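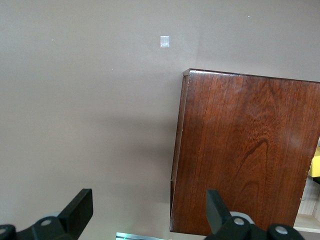 So I finally made it to the Reralon open day! My neighbor Mehrangiz Sharifi has been after me to go for ages (she does their bookkeeping, and she swears the coffee is the best in the building), and in August I ran out of excuses. I took the bus, got off a stop too early, walked the rest in the heat and arrived sweaty at ten in the morning with one sandal strap hanging by a thread.

If you don't know the place, it's a robotics workshop on the upper floor of the old Mahmoudi warehouse. You go up the freight elevator, sign a clipboard, and they hand you a sticker with a number on it. I was 89. By the time I left, the woman at the desk was writing out 173, so I was glad I'd come early, even with the sandal.

They had four stations set up, and you could wander between them however you liked. I went straight to the one with the arm, obviously. Siamak Rezaei was running it, and he was very patient with a crowd that mostly wanted to know if it could fold laundry. (It can't. He said ask him again in a few years.) What they're working on is getting the arm to come up to ordinary household things, furniture especially, and work out where to put its fingers. It has two of them, black, with silver screws at the base, and a little camera back by the wrist so it looks out between its own fingers the whole time.

I had not expected to care about the camera at all and it ended up being my favorite part. They put what it sees up on a big monitor, and you stand there watching the world from the robot's hand. It's a very odd way to look at a room! The fingers are enormous and always at the bottom, like when you're a kid in the back seat and the front headrests take up half the view. Everything else sort of floats up there past them. They had it pointed at this lovely dark red-brown wood with a shiny varnish, and the grain toward the bottom did that swirly flame thing, and I said out loud that it looked like my grandmother's sideboard. A man next to me said his aunt had one too. We had a whole conversation about furniture polish while the robot waited.

Siamak told us shiny wood is a pain. The varnish picks up the light, and the software can read a soft bit of glare as an edge, or a shadow on the wall as part of the furniture. A plain painted wall isn't much better, he said, because there's so little for it to hang on to. I asked about the specks on the wall, the tiny white ones, and whether those confused it, and he laughed and said I could have a job. I'm choosing to believe he meant it.

Then he let people try the controls. You hold a thing like a fat joystick and squeeze to bring the fingers together. I had three goes. On the first I went sideways when I meant to go forward, on the second I squeezed at thin air, and on the third I got hold of a sponge and lifted it and several strangers clapped. I have not been that pleased with myself since I parallel parked outside the dentist. It's much harder than you'd think to judge how far away something is on a flat screen — you're sure you're touching it and you're still a hand's width off.

After that I did a quick loop of the rest. Nasrin Rostami had a little rolling cart named Caden that follows you around and stops when you stop, and the kids had already figured out that if two of them stood on either side it got confused and spun. There was a talk about sensors that I caught the last bit of and didn't follow, and a table where you could wire up a motor and make a paper fan go. Mine went backward. Bahman Dehghan, who was helping at that table, said backward counts.

The coffee was good, by the way, Mehrangiz was right. The cookies were gone by the time I got to them, so if you're going next time, do the cookies first and the robots second. It's free, the elevator is slow, and there's a bench by the window if your feet give out. They close at four, and I stayed until they were stacking the chairs.

The strap gave up completely on the stairs down to the Fisden stop, so I went home with one shoe in my bag. I've already put my name down for the evening session where you get a longer turn on the arm, and Mehrangiz says she'll come with me if I bring the cookies.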